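Teleoperators Wanted: Two-Arm Household Demonstrations
By the Volano data desk
January
2 min read

Volano is taking on 12 part-time operators to record demonstrations for a learning system that controls two arms in home kitchens. The work takes place at our Lultham site. No robotics background is required.

The task set covers clearing dishes, moving tableware between counter and sink, wiping surfaces, and opening cabinets and drawers. Each demonstration is one complete attempt at one task, recorded from start to finish under the operator's control. The current set holds 1,601 accepted demonstrations. Most were recorded by four people, and the trained policy has picked up their habits, including a strong preference for the right arm. We want a wider range of operators and a wider range of grasps.

What you will do

Operators work two-hour blocks, up to 22 hours a week. Within a block you drive both arms from a paired set of hand controllers, reset the counter between attempts, and label each attempt as complete, partial or failed. Failed attempts are kept and used. Do not restart a recording to hide a dropped item; recover if you can and label it accurately.

Objects are changed between blocks. Plates, bowls and utensils are placed by a printed layout, and background items stay wherever they happen to be. The policy has to cope with ordinary counters, so please do not tidy outside the task area.

Requirements

Full use of both hands. Normal or corrected vision. Able to stand for a full block with short breaks. Able to follow a written protocol without improvising on it. Left-handed applicants are encouraged to apply. People who get motion sick in a headset should say so on the form; a monitor station is available.

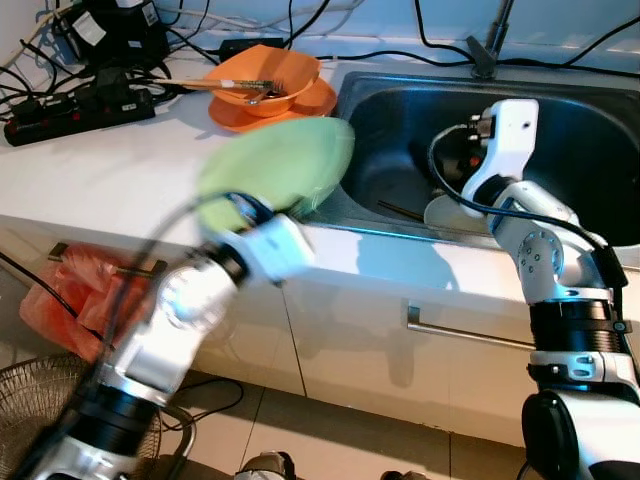

Sink tasks have the highest rejection rate in the set. Thin items on the basin floor are hard to grip, and plates resting at an angle slide when touched. New operators spend their first week on counter tasks and move to the sink after a check by the shift lead. Both arms may be in motion at once, provided the grippers do not cross.

Pay and terms

Paid hourly, training included. Pay does not depend on the number of accepted demonstrations. Contracts run for one project phase and may be renewed. Recordings contain arm positions, gripper state and camera video. Audio is not recorded.

To apply, complete the operator form on the Volano jobs page and list the blocks you can work. Shortlisted applicants will be invited to a paid trial block.

Recent openings
Annotation Reviewer, Grasp Labels (Lultham)
Hardware Technician, Arm Maintenance (Stistivmont)
Call for Participants: Correa Laundry Folding Study
Night Shift Lead, Data Collection (Stistivmont)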